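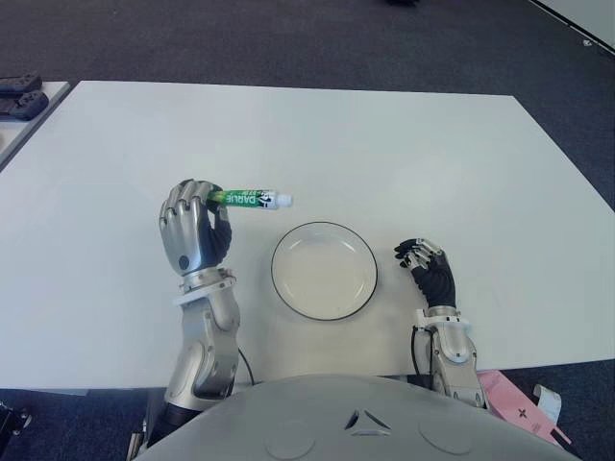 Ilham Hidayat wrote in to ask whether the Drivden is any good for someone who parks on the street, has no garage and does most of their miles in town. Yes, very much so, and I've been itching to write about this little car ever since I handed the keys back, so thanks for the nudge!

The Drivden is the new small electric hatchback from Tuketti, and I had one for most of August. It replaces the Swanepoel, a car I liked more than most people did, and it fixes almost everything that used to annoy me about that one. The old car crashed over potholes and had a heater that took half the trip to wake up. The new one rides like something a full size bigger, and even on the broken pavement behind my local grocery store it just shrugs and keeps going.

Around town it's a joy. The steering is light and quick, the turning circle is tiny, and the throttle has a soft first inch of travel so you can creep in traffic without everyone's head nodding. Push past that and it really goes. I found myself taking the long way home more than once, and I had ice cream in the back on one of those trips, so you can tell how much fun I was having.

On the highway it's better than I expected, though you'll hear some wind around the door mirrors once you get up to speed. A strong crosswind moves it around a bit too. Nothing scary - you just hold the wheel a little more firmly and turn up the radio.

Now, street parking. The charge port is on the front right fender, so if you park on the right you can plug into a curbside post without dragging the cable across the hood. The cable that comes with the car is long enough to reach a post one space ahead, and it stays flexible in the early morning chill, which my own car's cable never does. I don't have a charger at home either, and I got by with one overnight top-up a week plus the odd quick blast at the mall. I put 1230 miles on the car and only once had to change my plans because of a busy charger.

The inside is where I think Tuketti has been really clever. There are proper knobs for temperature and fan speed (hooray!), a row of chunky switches below them, and a screen that sits low enough that you don't see it glowing at night. The driver's seat goes down nice and far. I'm tall, and I had room over my head with a hat on. My only real gripe up front is the cup holders, which are too shallow for anything but a small coffee. A big one leans over in every left turn.

The back seat is fine for two adults on a short ride. Three is a squeeze, and whoever gets the middle will be asking how much farther. The trunk is deep, with a false floor you can lift out, and I got a folded stroller and a full week of groceries in there with the seats up. Fold the seats and they go almost flat. There's a hump of maybe an inch where they meet the floor, so long boxes catch on it as you slide them in.

A word about the tires. My car came on Zutton all-season tires, which are quiet and grip well in the rain, but they're an odd size and the local shop had to order them when I asked about a spare set. Worth a phone call before you buy, especially if your streets eat sidewalls like mine do.

There are two trims. The base car has steel wheels, cloth seats and all of the safety gear, and it's the one I'd get. The upper trim costs $2253 more and adds heated seats, a nicer stereo, bigger wheels and a power tailgate. The heated seats are lovely, but the bigger wheels take the edge off that great ride, and the tailgate is so slow that I kept trying to help it along. You can add the heated seats to the base car on their own. Do that!

The phone app is so-so. It will warm the cabin while you finish your breakfast, and that part worked every time I tried it. The charging page is another story - it logged me out twice and once showed a battery level from the day before. Tuketti tells me an update is coming. I'd still keep a regular charging card in the glove box.

So, Ilham, go and drive one, and ask for the small wheels. Take it down the worst street you know, then try parking it somewhere you'd normally drive right past. I gave the Swanepoel a six when it was new. The Drivden gets an 8 from me, and with deeper cup holders I'd have gone higher.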